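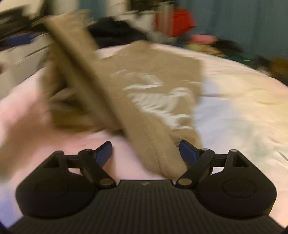 Hi Sumeya,

Quick update on the Plorham laundry and bedding project, now that the second batch of rooms is under way. We've got 109 items sorted so far (I'm counting everything, pillowcases too!) and six bedrooms are back in use, with two more waiting on mattresses from Dreneck.

Folding is where most of our hours go. Lensa has people doing it right on the beds, which saves carrying piles up and down the hall, and I've come round to it. Flat sheets are quick. Anything with a long strip or a tie on it is a pain, and the printed tan pieces take longest because everyone wants the design facing up – me included, I admit.

Money: we're under on supplies and a little over on the dryer repair. Fuad has the Konstantinidis invoice and will send it with the February one you asked about. I'd like to move the leftover supply money to shelving if you're okay with that. The linen closet upstairs has three shelves and they're full, so clean stuff keeps ending up on chairs.

Still to do: label the bins, finish the frayed pile (mend or rags, Lensa decides) and get the last two rooms made up once the mattresses come. Call me about the shelving whenever suits you.

Henok Shiferaw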